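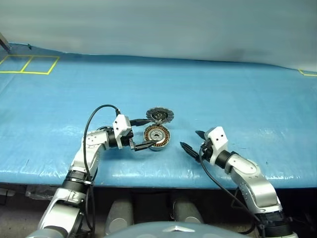 Prevovness opens Drummond assembly hall to visitors in July, two-armed robots to work on motor parts all day

DRUMMOND – Prevovness will open the doors of its small-motor assembly hall in July for a full day of live demonstrations. Doors at 9 a.m., last group in at 3:30 p.m. Free, but registration required. 200 places, and the morning slots are going fast.

On show: two-armed robots handling brushless motor parts, stators and rotors mostly, at ordinary table height. No glass boxes. Visitors stand behind a floor line and watch a complete run from start to finish, then talk to the people who set it up.

"We get asked the same thing every week – can it really pick up a stator without wrecking the windings," said Coralie Kereama, who heads the demonstration program at Prevovness. "So come and look. Bring your own parts if you want. We can't promise to run them all but we'll try a few."

The copper windings on a stator are easy to nick and a pain to fix. Parts come in slightly different every batch. Until now most of this work at Drummond has been done by hand, and a good share of it still will be. The company says the robots are meant for the repeat handling between stations, where wrists and shoulders take the most punishment.

Each demonstration lasts 29 minutes, questions included. Operators will place parts by hand in taped zones on the table and the robot takes it from there. Misses will be left in. If a part gets dropped the audience sees it dropped, and the operator will explain what went wrong as far as anyone knows at that point.

The second half of the tour goes through the training room, where staff from Hidotex, the software partner on the project, will show how a task is taught. The first task at Drummond took 227 practice runs before it was allowed near the line. Visitors can have a go at guiding an arm themselves, under supervison, ages 14 and up.

"People expect it to be fast. It isn't, not yet," said Kagiso Ngubane, lead engineer at Hidotex. "A trained assembler beats it easily. What I'd like folks to watch is the two hands. One holding, the other coming in to help. That took us most of the winter and we're still fiddling with it."

Fema, which supplies the motor parts used in the demonstrations, will have a table in the lobby with cutaway motors and a winding machine. Assemblers from the day shift will be there too. Questions about jobs are welcome, and Kereama will take them in an open session at noon in the canteen.

School and college groups: the 10 a.m. and 1 p.m. slots are held for you until the end of the month before. After that they go to general registration. Teachers should send a head count and any access needs with the booking. Worksheets availible on request.

Practical points. Closed shoes please, no sandals. Safety glasses handed out at the door. Phones and cameras fine in the demonstration area, not in the training room. Parking behind the building, use the north gate – the south gate is deliveries only. Step-free access throughout except the viewing gallery. Coffee and sandwiches in the canteen from 11.

Registration is by phone or at the front desk, extension 988. Press are asked to book ahead so that interview times can be set up with Kereama and Ngubane. A short press-only run starts at 8:15 a.m., before the general opening.

About Prevovness
Prevovness assembles small electric motors for pumps, fans and workshop tools. The Drummond hall houses its assembly, test and training teams.

Press contact: Coralie Kereama, Prevovness, Drummond, extension 988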